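3.2 Task lamps and cord placement

Task lamps were treated separately from ceiling lighting in the Sanavville survey, as they are moved often and their cords take up surface that other items could use. Of the 3184 surface records in the full set, 626 included at least one portable lamp. Clip-on lamps and lamps fixed to a shelf were left out of this group and are covered in Section 3.4.

Each lamp was coded on four attributes: head shape, stem type, base footprint and cord state. Head shape was recorded as dome, cone, bar or other. Stem type was recorded as rigid, jointed or gooseneck. Base footprint was taken as the widest extent of the base in contact with the surface, and did not include the area covered by the head. This differs from the Grinetness scheme, in which the head and base are projected together onto the desk. We found the combined measure hard to repeat for gooseneck lamps, where a small change in the bend of the stem shifts the head well clear of the base.

Cord state was the least settled of the four attributes in the pilot coding. The first version of the guide had only two values, tidy and untidy, and coders disagreed on cords that were neither bundled nor tangled. The revised guide uses the following values: bundled, routed, loose on surface, and off surface. A cord is routed if it follows an edge or passes through a clip or grommet. It is loose on surface if most of its visible length lies across the working area with no fixing. Plug position is noted separately, and a plug resting on the same surface as the lamp is coded P2 whatever the cord state. Switch position (base, cord or head) was added at the same time but is not analysed further in this section.
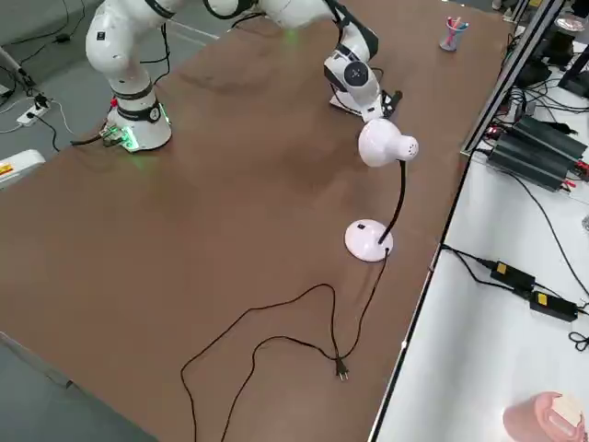 Figure 4. Desk lamp with dome head, gooseneck stem and round base. Cord state: loose on surface; plug position: P2; switch position: base.

The lamp in Figure 4 shows why footprint alone understates the space a lamp takes up. The base is compact, but the cord crosses the tabletop in wide, uneven loops before it reaches the plug. Following Marinescu, we therefore report cord area as a second measure, defined as the smallest convex outline that holds the visible cord and plug.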